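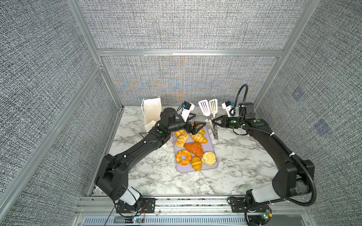
Budgeting for a second two-arm cell - what did we forget last time?

Small Systems Forum > Buying and Planning
Started December 19, 2025

benchwarmer_oh
Hi everyone, and thanks in advance to anybody patient enough to read all this. We have one tabletop cell with a pair of arms, working on bakery-type tasks with play food, and we've been given the go-ahead to price a second one. I'm the one filling in the spreadsheet, and I'd like to do a better job of it than I did the first time, when I put down the arms and the computer and figured the rest would be pocket change. It was not pocket change!

My list so far: two arms, two wrist cameras, mounting plates, aluminum extrusion for the enclosure, fabric panels for the walls, a countertop, and a line called "misc" that I'm a little ashamed of. I have a quote from Plevirico for the arms and one from Tasgate for the extrusion cut to length. The Plevirico one came with a lead time I didn't love. What would you add, and how much would you hold back for surprises?

tallgrass
Congratulations on getting a second one, that's the hard part over with. The line I'd pull out of misc is cable management. Conduit, ties, clips, strain relief, spare connectors. We run corrugated conduit with a big loop over the wrist, same as your right arm, and every time somebody changes the reach we end up wanting a longer piece. Buy the long roll. For surprises I'd hold back 15 percent of the hardware total and keep it in its own row, where people can't borrow from it.

ovenmitt_dan
I'd go the other way on the holdback, with love to tallgrass. In my shop a contingency row gets cut by whoever reads the budget next, so I fold it into real items. Order four wrist cameras for two arms, order 2 extra sets of gripper fingers, and there's your cushion, sitting on a shelf where you can reach it.

And please budget for props! Play food sounds like nothing until you want a matching croissant in October and the set has been discontinued. You've got the braided one, the donut, the scone-looking fellow and so on in that lavender tray, and if the second cell is supposed to do the same task, you'll want the same set, same tray, same tongs. Buy doubles of all of it on the day you buy the first.

benchwarmer_oh
Oh, the tongs. Yes. We bought ours one at a time from a kitchen store and they aren't all the same. I'm adding a row called "kitchen" right now. Is it worth matching the countertop too? The marble pattern was just what we liked, and I can't swear I could find it again.

quietlathe
Match it if you mean to compare results between cells. If the second one is for different work, save the money, and I'd go plain. All that veining is handsome, but I like a dull surface with no pattern, and I've never regretted it.

ovenmitt_dan
Disagree a bit there, quietlathe. Real counters have patterns. If these arms are ever going to work on somebody's actual counter, I'd want the veining in there from the start, and I'd budget for a couple of different tops that swap out.

quietlathe
Fair enough, and swappable tops is a good idea. Then put in the labor for leveling them, because it's slow work and it always lands on the same poor person.

tallgrass
Speaking of labor, did you price assembly at all? Our frame took two of us almost 5 days with the panels, and I had written down zero. I'd also get a second quote on the extrusion. We used Tuominen for ours and they shipped the brackets in the same box, which I hadn't thought to care about until I'd had it the other way.

benchwarmer_oh
I had also written down zero. You've all been so kind about this. So the new rows are cabling, kitchen, spare cameras and fingers, a second countertop, and assembly time, and I'll ask Tuominen for a number. I'm going to try the 15 percent row and Dan's shelf both, and see which one survives the meeting.

One more, if anybody's still here: the boards at the front of ours sit out by the mounting plates with the wires. Has anyone bought a proper housing for theirs? Vunusov lists one but the page doesn't give the inside depth.

quietlathe
Email them and ask for the drawing. And measure with your connectors plugged in before you order, I had to send mine back.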